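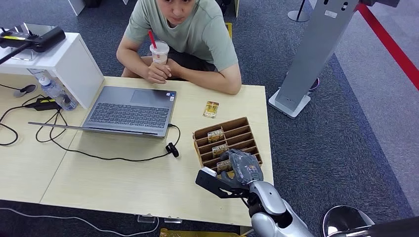 What is the Clornska 885, and who is it meant for?

It is a handheld green laser pointer with a beam bright enough to pick out a single star for a whole crowd, and it was made for stargazers, astronomy clubs and anybody else who has ever tried to point at the night sky with a finger and been met with a chorus of "Which one?"

15 October 2019 - Marchetti Optics is delighted to announce that the Clornska 885, the newest member of its Clornska family of handheld lasers, is now open for orders through the company's own store and through its longtime retail partner, Plonus. We have been living with this little light for a good long while now, and it is a real pleasure to finally be able to talk about it!

Those of you who have been with us since the first Clornska (and there are more of you than we ever dared hope) will remember that it was a lovely thing to look at but a bit of a handful on a cold night. The beam would fade just when the sky was getting good, and the button was hard to find with gloves on. We heard about it from a great many of you, always kindly, and we took those letters to heart. The 885 has a new driver board, developed with our friends at Clellel, that holds the output steady as the temperature drops, and a wide, raised switch that you can find with your thumb in the dark.

The body is turned from solid aluminum and finished in a soft matte black that doesn't get slippery. It runs on 2 rechargeable cells, which come in the box along with a charger, a wrist strap and a padded case. A full charge gives some 30 hours of ordinary use, meaning the short bursts of pointing that most of us do on an evening out. The focus ring at the front has been made stiffer too, so it stays where you left it when the laser goes in and out of a coat pocket.

Safety matters a great deal to us, and we would ask every owner to read the booklet before switching on. The 885 has a key lock and a short start-up delay, and every order ships with a pair of matched safety glasses. Please never aim it at people, animals, vehicles or aircraft, and do check the rules where you live before you buy, as they differ quite a lot from place to place.

The first run is limited to 1,000 units, each with its own number engraved near the tail cap. Orders will be filled in the order they come in, and a second run is planned for March. Owners of any earlier Clornska laser can send it back to us for a trade-in credit, whatever shape it is in, and the details are on the order page at the Marchetti and Plonus stores.

About Marchetti Optics

Marchetti Optics designs and builds handheld lasers, mounts and accessories for hobbyists, teachers and outdoor observers. Press samples and product photos are available on request from the Marchetti press office.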